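Bredholm Gripper Comparison

The Bredholm gripper comparison is a continuing bench program in which hand-held grippers, the cameras mounted on them and the controllers that record from them are tried against one another on ordinary household tasks. It is run at the Brirside hall. The program grew out of a smaller trial of finger pads and was first written up on September 15, 2018.

Background

Hand-held grippers are used to collect manipulation data without a robot arm. An operator holds the tool, opens and closes the fingers by hand, and the onboard camera records the work from close to the fingertips. The recordings are later used to program an arm fitted with matching fingers. Bredholm had two such tools in regular use, the Rernix and the Boersma, and operators disagreed over which gave the better recordings. The comparison was set up to settle the matter for the tasks in the program's own catalogue, and its results are not meant to apply to industrial grippers.

Equipment

The two tools differ mainly in grip angle and in the travel of the fingers. The Rernix opens wider and is the heavier of the two. The Boersma has a shorter trigger pull, favoured by operators with small hands. Both are tested with the same wide-angle lens, which takes in a good part of the room as well as the fingers. Square black-and-white fiducial markers are used so that software can work out the position of the fingers from the video alone.

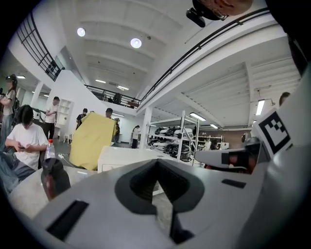 View from a camera on a hand-held gripper, with a fiducial marker at right.

Camera placement has been changed twice. In the first layout the lens sat too close to the fingers and the markers were lost whenever the grip was fully open. The present layout keeps them in view through the full travel, at the cost of showing more of the gripper body in the lower part of the picture. A second camera at head height was added in November to give a view of the whole table.

Method

Each trial covers one task done by one operator with one tool. The operator begins with the fingers open, completes the task at a comfortable speed and returns to the starting position. A set consists of 50 trials, after which the operator changes tools. Tasks include opening and closing the door of a toaster oven, moving bread, standing a bottle upright and folding cloth.

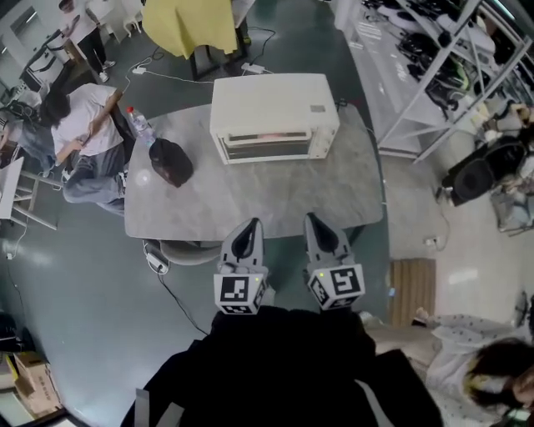
Small appliances were chosen for the early sets on account of their doors and knobs, which call for a firm hold and a fairly exact approach. A door that swings down is a harder test than a plain pick-up, as the fingers must follow an arc while keeping pressure on the handle. Glossy surfaces are also a known problem for marker tracking, and trials are repeated with the lights at a lower setting when tracking drops out.

A trial is scored as usable if the task is finished and the track of the fingers is unbroken from start to end. Trials in which the operator's sleeve covers a marker are thrown out.

Results

By the close of the second round the program had recorded about 4,000 trials. Of the oven-door trials, 68 per cent were usable with the Rernix and 70 per cent with the Boersma, a difference the authors of the report did not consider meaningful. The Rernix did better with cloth, where its wider opening let operators gather more fabric in one motion.
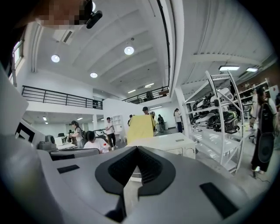 Controllers had a larger effect than the grippers themselves. The older unit dropped video when both cameras were running, and the gaps were often long enough to spoil a trial. Its replacement records the two streams to separate cards and aligns them afterwards. Sets recorded on the older unit are kept in the archive but are left out of the published tables.

See also

Fiducial marker
Parallel gripper
Teleoperation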